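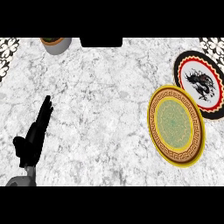 Photo: Brodie Waaka / Kuketti

Tureo Stone Sealer, 500 ml

For marble, limestone, travertine and most other natural stone. Counters, splashbacks, window sills, vanity tops. One bottle does a normal kitchen, two coats, with a bit left over for the spot by the kettle that always needs more.

Back in stock. Same formula as the last batch, new cap. The old cap leaked in the mail and we heard about it.

What it does

Soaks in, slows down stains. Oil, coffee, red wine, turmeric. Gives you time to grab a cloth. It does not make marble stain proof and no sealer does, whatever the label says. It also won't stop etching. Etching is acid eating the polish (lemon, vinegar, tomato, some bathroom sprays) and that is a surface problem, sealer sits underneath. If you have dull rings already, you want the Halvorsen polishing powder first, then this.

No shine. No color change on polished stone. On honed stone it can go a touch darker for the first day or so. Test somewhere hidden, under the toaster is fine.

In the box

500 ml bottle, Tureo sealer
One applicator pad, washable
One buffing cloth
Instruction card (ignore the line about diluting, that's from the old concentrate, do NOT dilute)

Do I need it?

Water test. Teaspoon of water on the stone, leave it 15 minutes, wipe. Dark patch underneath means it's drinking and needs sealing. No patch, leave it alone and try again in a few months. Do the test in more than one place. By the sink and by the stove wear fastest, the far corner might be fine for years.

Veins and hairline cracks drink more than the rest. Go over them twice while the first coat is still wet. Doesn't fill cracks. If you can catch a fingernail in it, that's a job for resin and probably for a stone guy.

How to use

Clear the counter. All of it, incluing the stuff at the back.
Wash with Cirkalell stone soap or any pH neutral cleaner. Rinse. No vinegar, no bleach.
Let it dry for 24 hours. Damp stone traps moisture and you get cloudy spots.
Wipe on a thin even coat with the pad. Work in sections, arm's length at a time.
Leave 15 minutes. Don't let it dry on the surface.
Wipe off everything that hasn't soaked in, buff with the dry cloth.
Wait 60 minutes, second coat, same again.
Keep water off overnight. Full cure 24 hours.

If you get a sticky haze you left it too long. Put a little fresh sealer on the haze, rub, buff right away. Usually comes off first go. 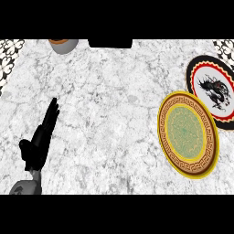
Marble countertop, from above.

Tile edges and grout

Fine on natural stone tile. On glazed ceramic it has nothing to soak into, so wipe it off before it dries or it'll smear. Patterned cement tile is a different animal, very thirsty, use the Tureo Cement & Terracotta instead. Grout takes this one ok. Use an old toothbrush. Mask painted walls.

Food contact

Fine for kitchen counters once cured. Not for cutting boards, plates or anything you eat off of. Keep it away from kids and pets while wet. Open a window, it has a smell for the first hour.

How often

Busy kitchen, once a year. Lots of people do it in January when the holidays are over and the counter has taken a beating. Bathroom vanity, every other year. Or just go by the water test, it's more reliable than the calendar.

Good to know

Water based. Store above freezing, if it has frozen throw it out. Shake before use. Lasts two years unopened, a year once opened. Pads can be washed by hand and reused, not in the machine with your towels please.

Not for: quartz composite, laminate, stainless, concrete floors, anything already waxed. Strip the wax first. Not sure what you've got? Email a photo to Brodie before you order, he'd rather tell you no than do a return.

Shipping

Ships in its own box. Can't go by air so allow a few extra days if your out on the islands. Unopened bottles can come back within 60 days. Opened ones can't, sorry.

Goes with: Cirkalell stone soap, Halvorsen polishing powder, spare pads (pack of two). Bundle price shows up in the cart.

Page updated 21/05/2023

We use cookies to remember your cart and see which pages get used. Accept | Manage settings

© Kuketti. All rights reserved. Contact | Shipping & returns | Back to top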